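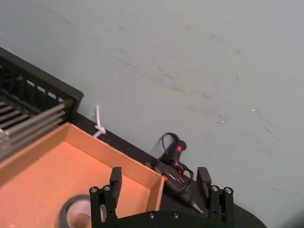

Figure 4.1 A corner of the bench: cardboard box, black tape, metal rods beside a rack, and the glue gun.

Chapter 4
Boxes, Tapes and Glue: Working with Corrugated Card

You have handled corrugated card all your life, and I would guess you have hardly ever looked at it. Pick up a scrap now, before you read on. Hold the cut edge up to the light and look along it. Two flat sheets, called liners, with a wavy sheet running between them! Those waves are the flutes, and nearly everything in this chapter comes back to them: where card bends, where it tears, how it takes a load and how well it holds glue.

In Chapter 3 we worked with metal rod, a material that behaves much the same whichever way you turn it. Card is quite different. Press down along the flutes and a small piece will carry a surprising weight. Turn it through a right angle and the same piece folds up under your thumb. Once you have felt that in your own hands you will start choosing which way to cut a panel without having to think about it, and your boxes will be the better for it.

By the end of the chapter you should be able to:

find the flute direction of any panel by eye and by touch
score and fold a clean corner, including a doubled edge
choose between tape and hot glue for a given joint
build the open tool tray in Project 4, and load it until it fails

What you will need

A shallow box of single-wall card, a steel rule, a craft knife with a fresh blade, a cutting mat, two kinds of tape and a glue gun with a stand. The Graltbridge workshop sheets also ask for a bone folder. The back of a teaspoon does the same job and I rather prefer it.

Set your tools out before you cut anything. Keep the glue gun at the back of the bench with its cord well away from the knife, and treat the nozzle as hot whenever the gun is plugged in. Rods and other long stock should be kept together on one side, or they will roll across your work at the worst possible moment.

4.1 Reading a box

A finished box is a record of decisions somebody made, and you can learn a great deal by reading one slowly. Start with the rim. A folded edge is smooth and stiff, because the liner carries on over the top. A torn or roughly cut edge shows its fibres, and those little hairs tell you that the paper has lost its skin at that point. Tape sticks poorly to fluff, so trim it before you join anything to it.

Next, look for places where the card is doubled. A doubled wall is stiffer than a single one, and it often leaves a narrow slot at the corner where another panel could be tucked in. I find these slots delightful. With a well-placed tab you can sometimes do without glue altogether. 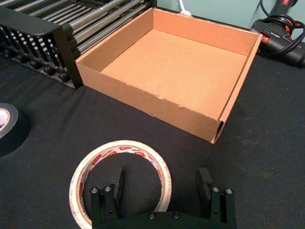 Figure 4.2 An open box with no lid. Compare the ragged top of the front wall with the folded edge of the right-hand one.

Colour is worth a glance too. The inside and outside of a box may be quite different shades of brown, and it is a great help to mark one face "in" before you take the panels apart. Ghizlane Shehata, whose drawings appear throughout Part Two, pencils a small arrow on every panel to show the flutes as well. Copy her! It takes seconds.

Try it yourself

Cut two strips of card, each 14 cm long and 3 cm wide, one with the flutes running along its length and one with the flutes running across it. Rest each strip between two books and hang a small bag from the middle. Add coins one at a time until the strip gives way. Write down which strip lasted longer, and sketch the shape of each fold. Keep both strips, as you will need them again in section 4.3.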